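Re: [skimdale-swap] What to do with the small stuff?

16 May 2021

Vittoria Gentile wrote:
> We are down to the last room at my aunt's place in Flenduston and I'm
> stuck. Furniture was easy, books went to Wollness. What's left is drawers
> and drawers of odds and ends. Do people on this list want that kind of
> thing at the October swap, or am I just moving my junk into your garage?
> And how did you get through it without losing your mind?

Dear Vittoria, and hello to everyone I haven't written to since the winter,

Please do bring it! The small things go faster than anything else, and I say that as someone who once drove home with the same armchair 3 times. People will walk right past a good bookcase and then stand for half an hour over a shoebox.

As for getting through it, I can only tell you how it went with my mother-in-law's apartment. I began with one drawer at a time, which sounds sensible, but every drawer had a bit of everything in it, and I kept making the same decision over and over. Should I keep the tape? Was there other tape? In the end Sorin told me to tip the lot out on the bed and look at it all together, and I'm sorry to say he was right. Use a blanket you don't mind shaking out afterward.

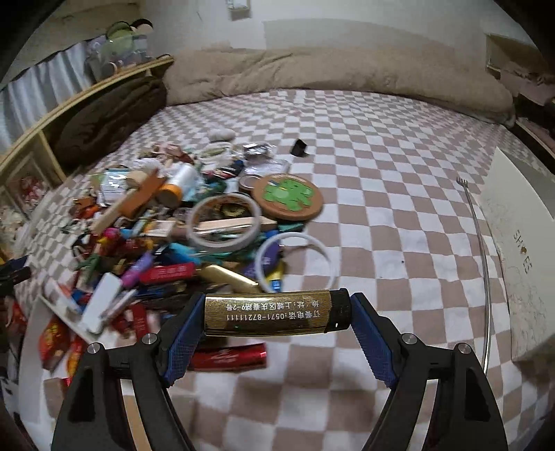 Posted by Floarea Lazăr to skimdale-swap

Once it's in a heap you start seeing what belongs with what. Coasters find other coasters, little tins get set aside for buttons, and so on. I kept 2 boxes on the floor, one for the swap and one for the family, and a bag for the trash. Anything I couldn't decide on went back in the heap until the next day – and the next day I usually could.

One warning about lighters, matches, nail polish and the like. Orathai Srithong has asked that we leave those off the swap tables this year, so please put them in a separate bag and take them to the hazardous waste window at the depot on Voicu Road. I had quite a collection myself, and not one smoker in the family as far as I know.

Letters and photos I would leave for last. I made the mistake of opening an envelope on the first afternoon and that was the end of the first afternoon.

If you'd like company, I can come over with Vojtěch and his van, he has been looking for an excuse to drive out your way. Just write to me off the list.

Warmly,
Floarea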